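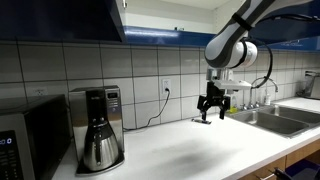 Gripper open over a small, thin object on the counter, coffee maker on the left, sink on the right

Zodus Pick Planner
Version 3 - single license, for one arm and one workstation

I wrote Zodus for my own use first, so let me tell you what it's like to live with before we get to the list of features. It's a grasp and motion planner for a single arm with a parallel gripper. You give it a camera feed and a robot model, you tell it which object you want, and it works out where the fingers should go and how the arm gets there without clipping the faucet on the way. It runs on your own computer and it doesn't need an account.

Kitchens are what I tune it for. I love them as test spaces (and I've bumped into everything in mine). White counters give a depth camera very little to hang on to, shiny steel throws back reflections that look like solid objects, and glossy tile does a bit of both. Most planners I tried wanted a nice matte table with nothing behind it. Zodus keeps a separate confidence value for every patch of surface, and when a patch looks doubtful it plans wide of it until a second view comes in.

What's in the download

Zodus Core, the planner itself. Pick poses, approach paths, retreat paths, and collision checks that include the cable. Yes, the cable! You draw the loop once in the setup screen, say how much slack it has, and from then on it swings around with the arm in the model. This was the most requested thing from version 2 users and I'm really happy with how it came out.

Ziltska, the viewer. It shows the planned path over the live camera view, and you can drag the hover point up or down before you let the arm go. I leave it open on a second monitor pretty much all day.

Vodevach, the log tool. Every attempt gets saved with its plan, its joint positions and its camera images, so when something goes wrong on Monday morning you can load it back up and try a different setting on the very same data. The sample set that comes with it has 386 attempts from my own counter, good and bad ones mixed together.

About hovering

People ask me why the gripper stops above the object before it goes down. That's the hover check, and it's on by default. At the hover point Zodus takes a fresh look, compares it with what it planned from, and shifts the fingers sideways if the two don't agree. The default height is 20 millimeters above the top of the object, measured from the fingertips. 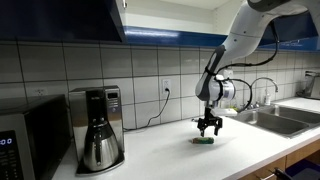

Soft things get their own setting. A sponge doesn't care much where you squeeze it, but it does sit low, so the planner has to watch the fingertips against the counter more than the grip itself. Turn on "soft object" and Zodus picks a wider opening, comes down slower and lets the grip be a little off center. For flat, thin items use "edge pick" instead. I'll be straight with you, edge pick is the weakest part of this release - it likes a clean outline, and dark objects with a shiny edge still confuse it sometimes. I'm working on it.

What you need

A six or seven joint arm with a robot description file. A two-finger gripper. One depth camera, on the wrist or fixed, though two is nicer. The installer is 214 MB, and a normal desktop with a decent graphics card is plenty.

If you already own the Schwerdtfeger calibration add-on, it plugs straight in and you can skip the hand-eye steps in the setup guide. If you don't, the built-in calibration takes a printed grid and a bit of patience.

Updates and help

All version 3 updates are included. Upgrading from version 2 keeps your robot model and your saved zones, but the cable has to be drawn again. For help, send me the Vodevach log along with your question and tell me which gripper you're using.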